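Lesow bench gallery: planner and control software, spring build

Posted 15 September 2026 by Nikau Katene

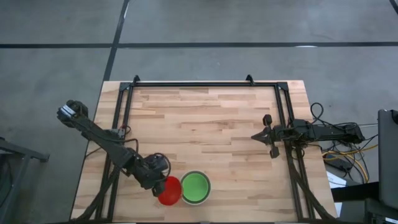
Two-arm bench, fixed camera view. Red and green bowls on the butcher-block top.

Lesow is the software that plans and runs motion for our two-arm bench. It takes in joint states and camera views, works out where both arms can go without meeting each other, and sends set points to the motor drivers. The notes under the gallery heading go with the release we tagged this month. They are mostly for people at Jatex and Elport who have the same bench and want to know what changed before they update.

The table sits inside a black extrusion frame and both arms are mounted on that frame. The planner treats the frame as one solid body. In the last release each rail was its own body, and the checker spent a lot of its time comparing rails with other rails.

Bowls

The red bowl is tilted and the green one rests flat beside it. Perception now fits a rim ellipse first and works out the tilt from that. The old code assumed every bowl was upright and put the grasp point in the wrong place when one wasn't. Jarrah Hinds wrote the new fit. It handles plain colours well. Patterned bowls still need the slower depth method, which you turn on in the perception settings file.

Right arm

The gripper fingers are spread and point left, toward the centre of the table. The planner keeps a wider margin on an open gripper than on a closed one. The margin used to be fixed, so the arm took the long way around even with its fingers shut. If you have changed fingers, measure them again and update the gripper model before you run anything.

Left arm

The left arm lies diagonally across the lower left part of the table, with a loop of black cable around one joint. Cables are not in the collision model. Birsen Işık added a soft limit on joint travel in their place. It is set in the arm file and is on by default. Please leave it on.

Control loop

The loop was rewritten by Hülya Eren. Both arms now share one clock, and a late message from either side holds both of them. Logs from the old version showed the arms drifting apart during long moves. We replayed 2,856 recorded moves through the new loop and found 7 that timed out, all with the same cause: a camera driver blocking the thread. The driver now runs in its own process.

Planning time

The default budget is 800 milliseconds per plan. If no path is found the planner tries again with a new seed, then stops and reports which pair of bodies was in the way. Hacer Sezer's viewer colours that pair so you can see the problem without reading the log. The viewer keeps the last 30 plans and drops older ones.

Known problems

Calibration files from before this release load without an error but have the wrong frame offset. Make new ones. The viewer is slow to open over a remote connection.

The Kurtuluş branch, with moving obstacles, is due to be merged in November. Bug reports go in the usual tracker, with the log and the calibration file attached.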